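Titside Surplus Food Project
Progress report to the Mollerier Fund
Prepared by Wayne Furnival, project manager
18/03/2022

Summary

This report covers the time from the first grant payment in November to now. The project collects unsold food from stores, bakeries and wholesalers in the Titside area and takes it to places that can use it, mostly pantries, two school breakfast rooms and the meal program at Kendau Hall. During the period we completed 1,238 pickups. We are on schedule for two of the three goals in the grant agreement and behind on the third, the walk-in cooler. Spending is under plan for the same reason.

Goal one: regular pickups

The grant agreement asked us to move from pickups on request to a fixed route. We did this in the first weeks. There are now two routes, one for the town and one for the stores along the county road. The town route goes out in the morning and again in the evening. The county route goes out in the morning only.

Fixed times have made a difference to the stores. Under the old system a manager had to call us, and on a busy day the call did not get made. Now the food is set aside before closing and is ready when the driver comes. Bakeries were the first to get used to it. The larger grocery stores took longer, partly because their department heads change often and the arrangement has to be explained again each time. Teodoro Manzano, who runs the routes, has written a one-page sheet that stays with the receiving desk. It lists what we take, what we can't take, and the number to call if the van is late.

We turned down two offers during the period. One was a standing offer of frozen fish from a wholesaler that could only release it by the pallet. We had no place to put it. The other was dented cans from a closed warehouse, where the owner could not tell us how long they had been stored. We would like to go back to the fish wholesaler once the cooler question is settled.

Washing and storage

The storage room was reorganized over the winter. Produce now comes in at one side and goes out at the other, and the sorting tables are in between. Before this, incoming and outgoing food crossed at the door, and on two occasions a load meant for the school went to the pantry. It has not happened under the new layout.

We also set up a cleaning log. Each container used for loose produce is washed before it goes back on the van, and the person who does it signs the sheet. The county inspector looked at the log on her visit and asked for one change, a separate column for the sanitizer strength. That has been added.
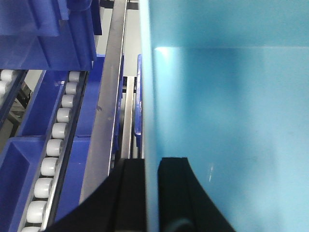

Inside wall of a light blue plastic bin.

Shelving was bought secondhand from a store that was closing. It needed new feet and a coat of paint on the uprights. We had budgeted for new shelving, and the difference has been left in the equipment line for now. We will ask the Fund in writing before using it for anything else.

Goal two: drop-off sites

We deliver to nine sites. At the start of the grant we delivered to five. The new ones are the second school, the senior apartments on the river side, the pantry at the old depot, and a family shelter that has asked us not to give its address in public reports.

Each site was visited before the first delivery. We looked at refrigeration, who would be there to receive the food, and what the site could use in a normal week. This last point matters more than we expected. The senior apartments asked for small amounts of many things. Residents cook for one or two people and have little freezer space, and a case of squash is of no use to them. The meal program at Kendau Hall is the opposite case. The cook there can use almost anything if it comes in quantity, and she would like a day's warning so that she can plan the menu.

We now send each site a short message in the morning saying what is likely to come. It is not always right. When the evening load from the bakeries is small, the next morning's bread is short, and the schools notice first. Manzano has started holding back a reserve of bread in the freezer for the schools. So far it has covered the gaps.

One site asked to pause deliveries for several weeks while its kitchen floor was replaced. Deliveries there have started again.

Goal three: walk-in cooler

The cooler was to be installed and running by now. It is not. The unit was ordered from Mészáros Refrigeration shortly after the first payment, and the deposit was paid. The supplier then told us that the compressor for that model was delayed and could not give a new date. We asked for a different compressor and were told that it would need a heavier electrical line than the building has.

We looked at three choices. The first was to wait. The second was to cancel and buy a used unit from a restaurant. The third was to take the different compressor and pay for the electrical work. We got a quote for the electrical work, which came in higher than the money left in the building line. The used unit was inspected and the door seals and floor were in poor shape. We have decided to wait, with a written agreement from Mészáros that the deposit will be returned in full if we choose to cancel.

In the meantime we are renting space in the cold room at Kendau Hall. It is shared with the meal program and there is a limit to what we can put there. The rent is being paid out of our own general funds and has not been charged to the grant.

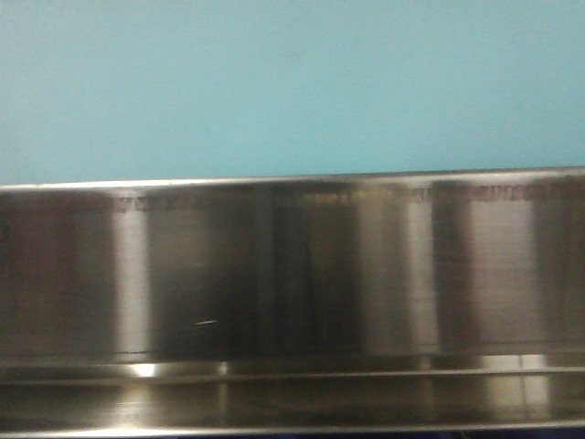
Will the project be able to accept more dairy and meat before the cooler is installed?
Only in small amounts. The rented space is enough for what the sites take within a day, and we do not plan to add any new dairy or meat donors until we have our own cold storage.

Staff and drivers

Furnival remains project manager at half time and Manzano is full time on routes and storage. The grant pays for all of Manzano's position and none of Furnival's. A part-time sorting position was filled, became vacant when the person moved away, and has been filled again. There was a gap of several weeks in which Manzano did much of the sorting himself, and the evening pickups were late more often than they should have been.

All drivers have completed the food handler course. We have added a short session on lifting, after one driver hurt his back unloading potatoes. He missed a few shifts and is back at work. The heavier sacks are now split at the store when the store is willing, and we carry a hand truck on both vans.

The older van failed its inspection on brakes and a cracked light. The repairs were made at a local garage and the van was off the road for a short time. During that time the county route used a van lent to us by one of the bakeries. We thanked the owner and paid for the gas.

Donors

We have over 20 regular donors. Most are in the town. Two stores on the county road stopped giving when they changed to a markdown system that sells most of the food on its last day. This is good for their customers and we did not try to argue with it. We expect other stores to do the same over time, and the mix of food we receive will move away from packaged goods and toward produce and bread.

Produce is harder to use. It has to be sorted, and part of each load is thrown out. A grower near Titside takes what we can't use for his compost and picks it up himself. We have asked him whether he would have extra vegetables in the growing season, and he is willing to talk about it.
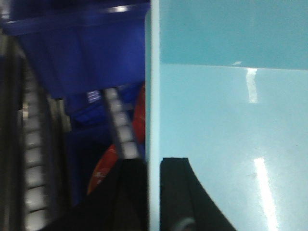

Light cyan panel with a glossy surface.

Money

Wages and fuel are close to plan. Fuel was a little over at the end of the period because of prices and because the county route got longer when the depot pantry was added. Equipment is well under plan because of the cooler. Insurance went up at renewal. The full table is attached separately in the format the Fund requested, with copies of receipts for any purchase above the reporting limit.

We are not asking for a change to the total. We do ask that the end date for the equipment line be moved so that the cooler can be paid for when it comes.

Next period

We will keep both routes as they are. An evening run on the county road has been requested by one store, but there is not enough food from that one stop to justify the trip. If a second store joins we will look at it again.

The sites will be asked to fill in a short form on what they received, what they used and what they threw out. We tried a longer form in the winter and only three came back. The new one fits on a card.

A visit from Fund staff would be welcome at any time. Mornings are best for seeing the sorting, and the van is usually back from the town route before lunch.

Recent items
Titside route map and pickup times
Sheet for receiving desks: what we take
Kendau Hall meal program, spring menu
Letter to Mészáros Refrigeration on deposit terms
Mollerier Fund reporting guide for grantees
Food handler course dates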